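4.2 Shared surfaces and the upkeep of common rooms

The second part of the survey dealt with how tenants of shared workshops treat the tables they use in common. We received 444 completed forms from 38 buildings, most of them in the Runen and Tultis districts. Respondents were asked who they thought should replace a worn table covering, and when.

Answers varied with the length of the lease. Tenants on monthly terms tended to name the building owner. Those who had signed for a year or longer more often named the last user, even where the house rules said otherwise. Creasing was mentioned in 101 forms as a reason to change a covering, ahead of stains and tears. Figure 3a shows light folds in a tan surface of the sort respondents had in mind.
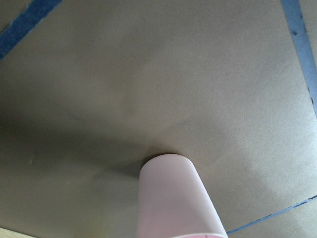

Shazia Tanoli objected, on reading a draft of this section, that creasing is a poor measure of wear. In her view tenants report it when they are already unhappy with a neighbor, and the same folds go unmentioned in a building where people get along. We checked this against the satisfaction scores from Section 3. Her point holds for the Wileo building but not for the larger sites, where complaints about creasing were spread evenly across satisfied and dissatisfied tenants.

A related question was whether dividing a table changes how people share it. In 67 forms the respondent worked at a table with marked sections. These tenants reported fewer disputes over space and were more likely to clear their own area at the end of the day. They were no more likely to replace the covering, and several wrote that the part between two sections belonged to no one. Stojanovska reports a similar gap for shared kitchens. Tape was the usual means of marking, as on the paper-covered table in Figure 3b, where blue strips form a grid of large rectangles.

Figure 3. (a) Folds in a tan surface. (b) A long work table divided with blue tape.

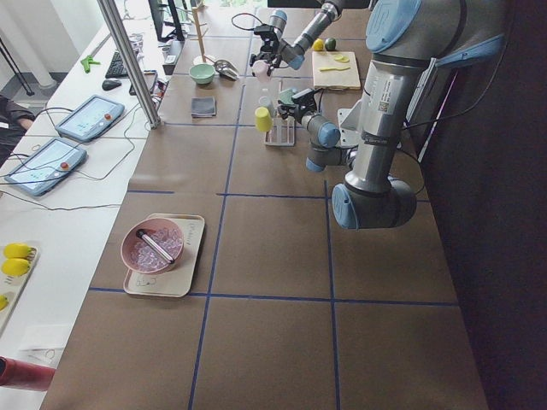

4.3 Storage and unclaimed items

Unclaimed items were the most common subject of the free-text comments. Most buildings had a written rule on how long such items may be kept, but few tenants could state it correctly.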